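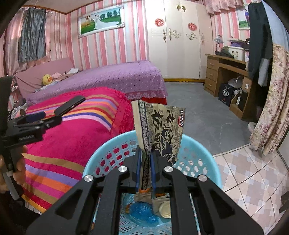 Shaohua Lu wants to know if you have to be able to solder before you can join us. No! I couldn't either when I started Nalach, and my first wiring job is still in a drawer where I can't see it.

So, the call: I'm building a tidy-up robot at home, the kind that picks small stuff off a bed and drops it in a basket, and I need two or three people to help me teach it. You'd come over, take a hand-held gripper, and pick things up over and over (peel, paper, bottle caps, whatever's lying there) while it records.
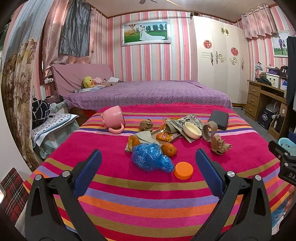
Sessions start at 6 p.m. and run until we get hungry. I've got 306 good pickups so far and I'd love to reach 1,475 by March, which is never going to happen with just me! You do need to be 17 or older and okay with repeating yourself. I can't pay, but I'll feed you and print you a gripper to keep. Leave a comment if you're in.

Comments (3)

Xuelian Tan: In! Is left-handed a problem?

Refugio Cuautle: Can I bring my own finger pads? Mine are softer.

Junhao Li: Only free after 8, would that work?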